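Archiv > Listen > tak-nutzer > Oktober 2023

Übersicht | Themen | Nach Datum | Suche | Anmelden

Betreff: Re: [tak-nutzer] Planer schiebt am Klotz vorbei
Datum: Montag, 23. Oktober 2023

Hallo zusammen,

erst einmal herzlichen Dank für die ausführliche Frage, ich habe mich richtig gefreut, dass Tak inzwischen auch bei euch läuft!

> Wir haben Tak seit Mai mit Uronik als Wahrnehmung laufen.
> Bei den Würfeln klappt das Schieben ordentlich, bei den
> Sternen liegt der Kontaktpunkt oft daneben. Liegt das am
> Planer oder an der Segmentierung?

Meiner Erfahrung nach am ehesten dazwischen, nämlich bei der Kontur, die Uronik weiterreicht. In der Voreinstellung kommt dort eine konvexe Hülle an, und bei einem Stern plant Tak dann fröhlich auf eine Kante zu, die es zwischen zwei Zacken gar nicht gibt. Setzt bitte einmal hull_mode auf "concave" und contour_points auf 50, darunter gehen die Zacken verloren. Der Planer braucht damit bei uns 52 ms pro Zyklus, das ist gut zu verschmerzen.

So sieht unser Aufbau mit den gemischten Formen aus:
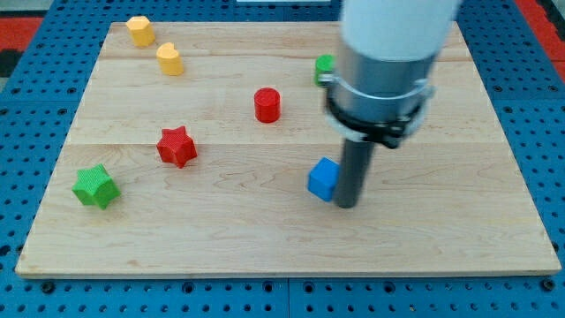
Stab am blauen Würfel, die beiden Sterne liegen weiter links auf dem Brett.

Den grünen Klotz hinter dem Arm sieht die Kamera aus diesem Winkel nur zum Teil. Für solche Fälle hält Tidard die letzte vollständige Kontur vor – bitte nicht abschalten, auch wenn das Log dann hübscher aussieht. Wir haben inzwischen 3.461 Schiebevorgänge aufgezeichnet, und fast 3.000 davon kann ich euch samt Konfiguration auf den Server von Prodomura legen, falls ihr vergleichen mögt. Schreibt mir nur kurz, welche Tidard-Version ihr benutzt, das Logformat hat sich nämlich zwischendurch geändert.

Viele liebe Grüße in die Runde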